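FOR IMMEDIATE RELEASE
November 13, 2023

Pullano floor mats go on sale in December - first run of 1000

Trerimura, the homewares maker, is adding floor mats to its Pullano line. Four printed patterns to start. First one out the door is Nông, a floral vine on a pale ground, and the one shops have been asking for since the spring preview.

Pattern drawn by Hằng Đặng, who also did the Sudora table linens. She worked on it for most of the summer, 2 full redraws, and kept the color low on purpose.

"I wanted a mat you can drop your stuff on and still like looking at," said Đặng. "Bags, caps, the packing you havent put away yet. Floors get used."

First run is 1000 mats, 400 of them in Nông. Retailers who order before the end of the month get 30 days to pay. Wipe-clean care card in every roll, plus a storage tie. 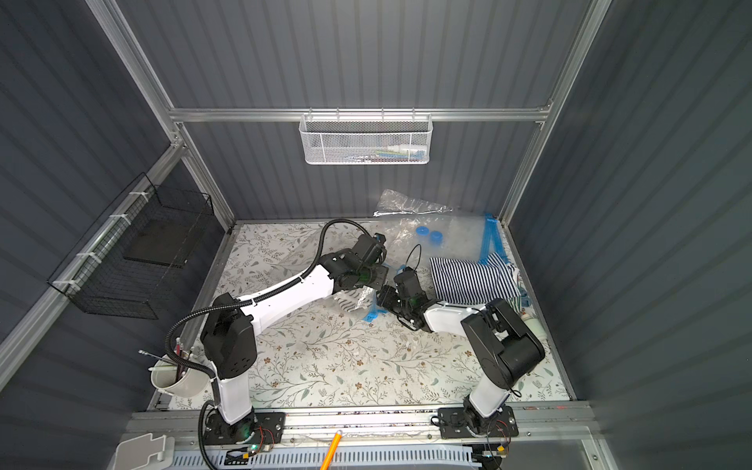
Nông floor mat, with clear plastic bags and two round blue caps. Photo: Trerimura

"Small run, we know," said Toàn Chu, head of sales. "If it goes we print more. Stores should get there orders in early."

Samples ship this week to stores already carrying Sudora. Everyone else - ask the sales desk, swatches are free while they last. Price list on request.

Press contact: Toàn Chu, Trerimura sales office

- ends -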